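Open Day at the Tolley Works, Samness

July 23, 2022

The flyer for the Tolley open day had been on our refrigerator since May, and it promised a lot for one sheet of paper. "See how a small home can hold everything." I live in a small home. It does not hold everything, and I have bought enough boxes, racks and hooks over the years to doubt that one more firm has cracked it. But Samness is only 80 minutes away, entry was free, and I wanted to see the drawers before I believed anything the catalog said about them.

Entry was free but parking was $5, in cash, paid to a man with a bucket at the gate. The flyer did not mention that. The lot is a long way from the building you want, and the signs send you past the loading bays first, which I suppose counts as part of the tour. There was a line at the main door when I got there a little after ten. They were letting people in by groups and handing out paper maps that were already out of date. The "finishing hall" on mine was closed, with a rope across it and a sign saying to ask at the desk. I asked at the desk. They said it was closed.

The factory part goes quickly. You walk behind a yellow line, you look at stacks of flat parts, and a guide with a headset tells you how many checks each part goes through. Somebody in our group asked how many parts fail those checks. The guide said very few and moved on to the packing tables. I would have liked a number. I did like watching the packing, which is done by hand and fast, with folded card corners pushed on before the wrap goes around. My last bookcase came with a crushed corner, so I paid attention to that. It was from another maker, to be fair to Tolley.

After that you cross a yard to the model rooms, and this was what I had come for. Two lines are being shown this year. Shim is the table and desk range, all thin legs and plain white tops. Ballow is the storage range, meaning cabinets, drawers and the tall pieces. The idea is that the two go together and you can start with one and add the other when you have the money. I have heard that idea before. In my experience the first range gets dropped right when you can afford the second.

The model rooms are dressed much more lightly than a store would do it. I had expected bowls of lemons and fake books. What you get is mostly furniture, with ordinary things standing or lying where the furniture is meant to be used. I thought that was a point in their favor, though it also makes it harder to judge a room. Any desk looks roomy with hardly anything on it. Put my mail, my lamp and my sewing machine on it and then we can talk. 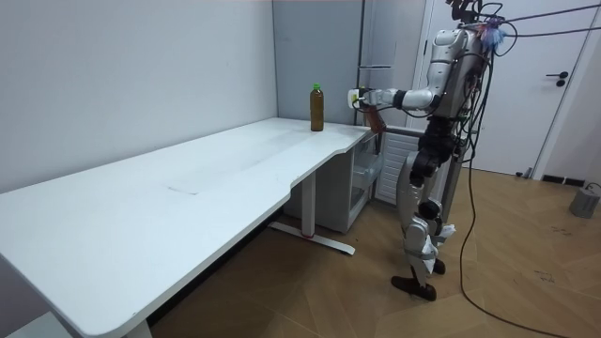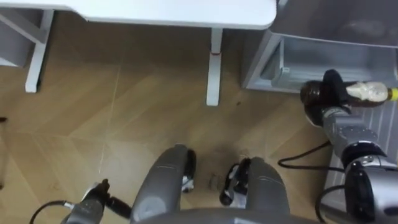 White tabletop, brown bottle, Tolley model rooms.

The tabletop first. It is smooth and very white, and the near corner is rounded off, which I approve of, having walked into plenty of square ones. It also had a thin dark scuff toward the middle. I looked at that scuff for longer than I looked at anything else all day. Maybe it wipes off. I was not about to try it with my sleeve in front of the staff. But this was their own show table on their own open day, and if they can't keep one clean, I wonder how mine would look after a winter of homework and coffee cups. Dark marks on white are the first thing your eye goes to, and I did not see one word about cleaning on the card.

There is a shallow step in the front edge of the long table, between the near section and the far one. I could not work out what good it does. I can tell you I would be wiping crumbs out of it.

The legs on the desk are slender, and each is supposed to come up level with its own foot. The one at the front corner goes straight down to a flat foot, and it has a thin reddish line about halfway where the leg is jointed. You may not mind that line. I would see it every day. The card gives the load for the desk as 100 pounds, evenly spread. Nobody in my house has ever spread anything evenly.

Now the drawers. The one I saw pulled out was gray, shallow and empty, with thin side walls and a little tab at the front corner. Shallow is fine for forks, pencils and dish towels. A bottle like the ones with the green cap and the yellow cap would have to lie down in there, and I don't like laying bottles down, whatever the lid says. I asked if Ballow comes with a deeper drawer. It does, in the wider cabinet, for more money. It was not on display.

The gray top of that cabinet is smooth and catches the light, and below the drawer there is a ribbed panel with grooves running up and down. Pretty enough. I kept thinking of dust. I have cleaned grooved doors with a toothbrush and I am not going to do it again for the look of the thing.

What I would have taken home was the floor. It is light wood in a herringbone pattern, long planks, tan and beige, with scuffs here and there and a dark smudge that looked like a stain. It carried its marks a good deal better than the white table did. Naturally it was the one thing in the room Tolley does not make, and the woman at the desk did not know who had laid it.

There was a talk at one o'clock in the canteen. The speaker said the firm had looked at 100 kitchens before drawing the first Ballow cabinet. I believe they looked. I just wonder whether anyone opened the drawer under the phone, where the batteries and the string live, and where most of the trouble in my kitchen is kept. Questions were cut short for the prize drawing, which I did not win.

The canteen coffee was good and the sandwiches were not. The restrooms were clean. If you have someone with you who can't stand for long, take a folding stool, as there are chairs in the model rooms but you get looked at when you sit in them.

I left with a catalog, a tape measure with the firm's name on it and no furniture. I have since measured the wall where a desk would go, using their tape. The shorter Shim would fit with a little room at one end. I want to see one with a year of use on it before I order, and I have asked the store in town whether they have a return with the corners still on. They said they would call.

Recent visits
- Samness Harbor Market: Go Early or Don't Go
- A Pottery Studio With No Parking
- The Home Fair, Second Try
- Two Hours in a Broom Factory
- Mattress Outlet Weekend: What We Didn't Buy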